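Home | Project Diary | Methods | Staff | Contact

Kamamier Institute, Project Diary
Entry: November, placing study at Flendthorpe
Posted by the Handling Group
14 comments | 31 shares

The group returned to Flendthorpe this morning to continue the second part of the placing study. The work was set up in the lobby by 8.40 a.m. and recording began shortly after nine. The purpose of this part of the study is to establish whether demonstrations made by a person with a hand-held gripper, away from any robot, can be used to train an arm to pick up and set down everyday objects among other objects. The first part was carried out in the Sakai laboratory under controlled lighting. The present part is concerned with places in which the lighting, the furniture and the background are left as they are found.

Readers of earlier entries will recall the result reported from the laboratory. A policy trained on 300 demonstrations, all made at one bench, performed well at that bench and poorly when the bench was moved to the next room. The objects were the same and the arm was the same. Dr Masanobu Maruyama, who supervises the study, took the view that the number of demonstrations was sufficient and that their variety was not. It was therefore agreed that the second set should be collected across several buildings, with fewer demonstrations at each table.

The total now stands at 445 demonstrations, counting both sets. A demonstration is counted only when it has passed the checks described further down, so the number of attempts is higher. The attempts that did not pass are retained in a separate store and are not used for training.

The procedure remains as written in the August revision. The operator holds the gripper a short distance back from the object, pauses, moves in, closes the fingers, lifts, carries the object to the new position and releases it. The pause at the start was added at the request of the analysis staff, who had found it difficult to mark the beginning of a movement in the laboratory recordings. Operators reported that it felt unnatural at first. It has since become habit, and the marking of start points now takes much less time.

Bottles and mugs have received most of the attention in this part of the study. An upright bottle offers a simple grasp but is easily tipped by a finger that arrives early on one side. A mug standing close to it leaves little room on that side, and the operator must decide whether to come in straight or at a slight angle. In the laboratory set the objects were always well apart, and the trained policy had never been shown a choice of this kind.

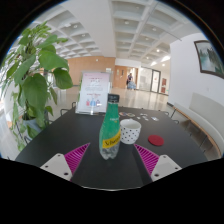

How does the arm learn from a tool that a person is holding?
The view recorded at the tool is paired with the path the tool followed and the opening of its fingers. The arm is fitted with fingers of the same shape and a camera in the same position, so that what it sees during a trial resembles what was recorded by hand. The policy is trained to predict the next short piece of movement from the current view.

The answer given above is the one supplied to visitors, and it leaves out a difficulty which occupied the group for much of the autumn. A person moves more quickly than the arm can follow. When recordings were played back at their original speed, the arm lagged behind at each change of direction and the fingers closed late. The recordings are now resampled before training, and any demonstration in which the tool exceeds the arm's limit for a sustained period is set aside. Operators have been asked to move at an even pace without attempting to imitate a machine.

The checks are carried out using Stasurico, the software written within the group for this purpose. It examines each recording for gaps in the tracked path, for sudden jumps in position and for periods in which the tracking has been lost. Reflective floors and large windows were expected to cause trouble. The losses to date have been modest, and have occurred chiefly when the tool was turned sharply towards a bright window. A note has been added to the operator's sheet advising a slower turn.

A comparison of the two sets was completed last week and was discussed over lunch today. Two policies were trained with the same settings and the same number of demonstrations, one drawing only on laboratory recordings and the other on recordings from several buildings. Each was then tried on the arm at a table which appeared in neither set. The laboratory policy completed 2 of its trials. The mixed policy completed 9, from the same number of starts and with the objects placed on the same marks. Dr Maruyama has asked that the result be treated as provisional until it has been repeated with a different table and a different operator setting out the objects. The group accepts this. The difference is nevertheless the largest that has been seen since the study began.

The failures of the mixed policy were reviewed individually. In most of them the arm reached the object correctly and then released it slightly above the surface, so that a bottle rocked or fell. It is suspected that height is harder to judge on dark table tops, although the present data are too few to settle the matter. A further series on pale surfaces has been proposed for comparison. There was some disagreement as to whether this should come before or after the repeat of the main trial, and the question was left open.

One administrative matter should be noted. The naming of recordings has differed between operators, and a morning's work was delayed while two folders were reconciled. The convention is place, table, object, operator, in that order, and all staff are asked to keep to it.

Recording closed at 4.15 p.m. The day's files were copied to the store at Kamamier and the copy was verified. The arm at Sakai is reserved tomorrow for the repeat trial, subject to the replacement of a worn cable at the wrist.

Previous entry | Next entry | Back to Project Diary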